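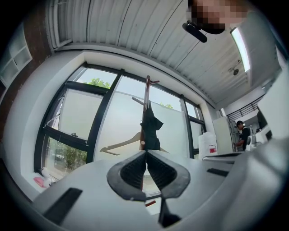

How to Hang a Small Painting Show at Home

by Golshifteh Abbasi

My first home show was in my aunt Josine's dining room, and I put every single picture too high (people were very kind about it!). If you have some paintings and a free wall, you can do this in an afternoon.

Step 1. Lay everything on the floor

Spread the paintings out in front of the wall and shuffle them until two neighbors seem to like each other. Leave 5 inches between small works, a bit more if the colors are loud. Take your time, have some tea, come back and look again.

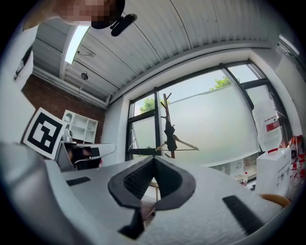 Step 2. Mark your heights

Pick one middle line and keep to it all the way along. Measure from the floor, since ceilings in old houses wander terribly, and mark each spot with a soft pencil.

Step 3. Hang and level

Use two hooks for anything over 20 pounds. Start with the center piece and work outward, checking the level as you go.

Step 4. Write your labels

Title, year, what it's painted with, and the price if you're selling. I print mine on plain card and stick them up with putty, low and to the right.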